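Point spread betting

Point spread betting is a form of sports wagering in which the bettor predicts the margin of a game as well as its winner. The stronger team gives up a set number of points on paper, and the weaker team receives them. It is most common in football and basketball, where scores are high enough to argue over.

How it works

If Foltumell is favored by 5 over Somari, a bet on Foltumell pays only when Foltumell wins by six or more. A bet on Somari pays if Somari wins outright or loses by four or fewer. A win by exactly 5 is a push, and stakes are returned, leaving both sides about equally annoyed. Many books add a half point to the line to prevent this, although no team has yet scored one.

Pricing

The usual price on either side is -110, meaning a bettor risks $110 to win $100. The difference is the bookmaker's commission, called the vig or juice. A bettor must win slightly more than 52 percent of the time to break even, a figure most bettors believe they passed years ago.

Line movement

Lines open early in the week and shift with injuries, weather and money. The Hermans Line, a newsletter that once tracked 256 football games in a season, found that its readers blamed every late move on "sharps" - a term for professional bettors, and in practice for anyone who bet the other way.

Key numbers

Football margins cluster on three and seven, the values of a field goal and of a touchdown with the extra point. A move from 2.5 to 3.5 therefore matters far more than one from 8.5 to 9.5. Basketball has weaker key numbers, and its bettors suffer mainly from free throws in the last 30 seconds.

Related forms

A teaser lets the bettor shift several spreads in exchange for a lower payout. All of the picks must win. The Tendix sheet, a weekly tip sheet, was fond of them and folded in April.
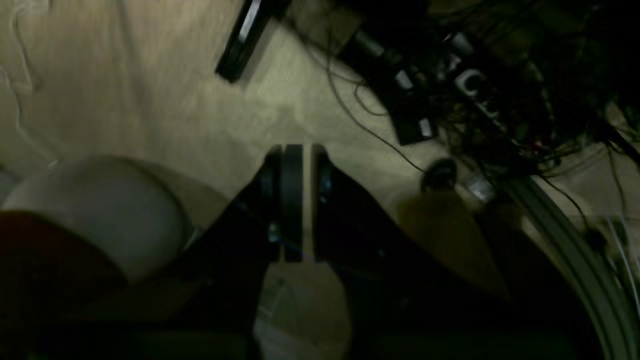
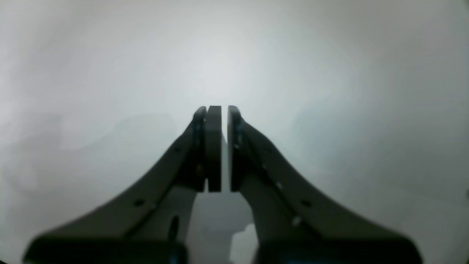
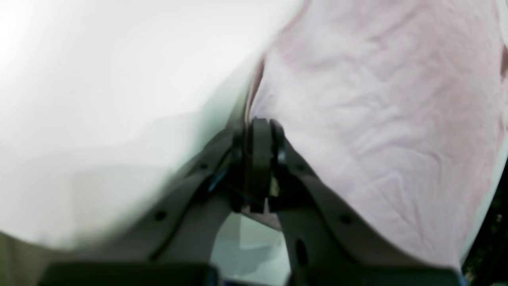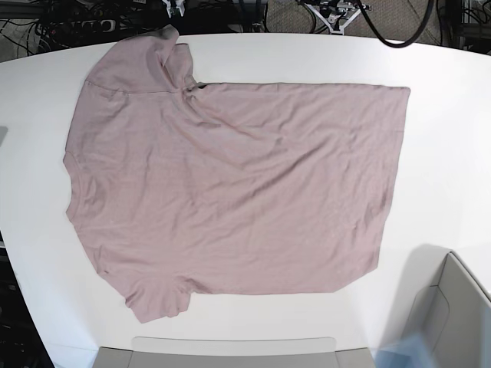

Entry by the Hermans Line desk

See also: moneyline, over/under, parlay, middling, bad beat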